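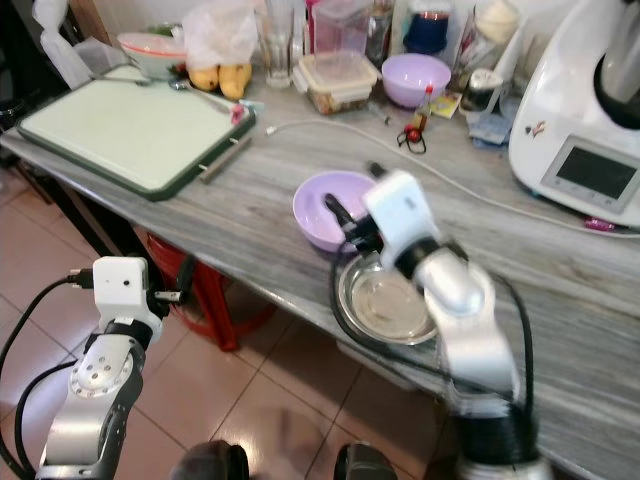
The long grey table against the floor tiles.

How to clean tile grout without wrecking your knees
August 14, 2018
448 shares | 50 comments

I put off doing our grout for the best part of two years, and when I finally got down on the floor with a brush I was cross with myself for waiting (it took one Saturday morning and a lot of radio). My method is dead simple and you've probably got most of it under the sink already.

You'll need bicarbonate of soda, washing-up liquid, a stiff nylon brush with a narrow head, a bucket, two old towels and something to kneel on. I use a folded bath mat. Please don't use a wire brush! I tried one in our old flat in Jillmont and it took the grout out along with the muck.

First, sweep, then hoover, then sweep again along the skirting. Any grit left behind turns into brown soup the minute it meets water.

Mix three parts bicarb to one part warm water with a squirt of washing-up liquid, until it's like thick yoghurt. Too runny and it slides off onto the tiles, where it does nothing at all.

Work on a patch you can reach without shuffling. Spread the paste along the lines with your finger, leave it ten minutes, then scrub in short strokes. Wipe with a damp towel, rinse, and wipe again — the second wipe matters, or you'll get a chalky film when it dries. Change the water when it looks like tea.

For stubborn bits, my friend Emília Kratochvíl swears by a paste of oxygen bleach powder left on for half an hour. I've done it by the back door and it did shift the worst of it. Open a window, wear gloves, and try it somewhere hidden first. Keep vinegar well away from marble or limestone.

Let the floor dry overnight before you judge it, as wet grout always looks darker. If you want to seal it, do that the next evening with a small artist's brush, and keep everybody off in socks or otherwise until morning. I'll write up the sealing properly once I've done the hallway.

50 comments | Share this post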